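Chapter 7
Storing Food in the Home Kitchen

Learning goals

After studying this chapter, you should be able to explain why dry foods spoil, choose a suitable container for a given food, and set up a simple system for rotating stock. Key terms: shelf life, moisture transfer, headspace, rotation, decanting.

Opening case

On 19th February, the Bundine Community Kitchen closed its pantry for a full inventory. Staff listed 224 items of dry food. Of these, 31 were past the date printed on the package, and 6 had no label of any kind. Most of the unlabeled items had been moved out of their original packages, and the date had been thrown away with the wrapper. The kitchen replaced the food and adopted the written storage plan that appears at the end of this chapter.

7.1 Why Dry Foods Spoil

Flour, rice, sugar, and dried beans are often described as foods that keep. They do keep longer than fresh foods, but they continue to change in storage. Moisture in the air causes sugar to clump and crackers to soften. Oxygen slowly turns the oils in nuts and whole-grain flour rancid. Light fades spices and weakens their flavor. Insects may enter through thin paper or through a fold that was never closed.

A container should therefore be judged first by how well it closes. Material comes second. Glass does not take on odors, but it is heavy and can break. Clear plastic is light and allows the cook to check the supply without opening the lid. Metal keeps out light but hides the contents. 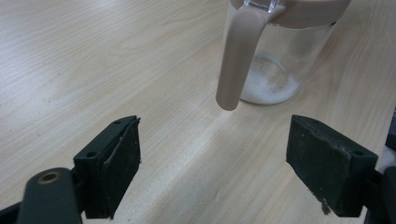
Size also matters. A container that is much too large for its contents holds a great deal of air, and the space above the food is called headspace. When a supply runs low, the remaining food should be moved to a smaller container and the label moved with it. New food should not be poured on top of old food. The older portion is used first, the container is washed and fully dried, and only then is it refilled.

The Nisbet pantry survey, discussed in Section 7.3, found that households were more likely to label foods they bought rarely than foods they used every day. Students should consider this finding as they read the next section.

Before You Read

Choose one cabinet in your home. Write down each dry food stored in it, the type of container, and the date on the label. Keep the list for use in Activity 7.2.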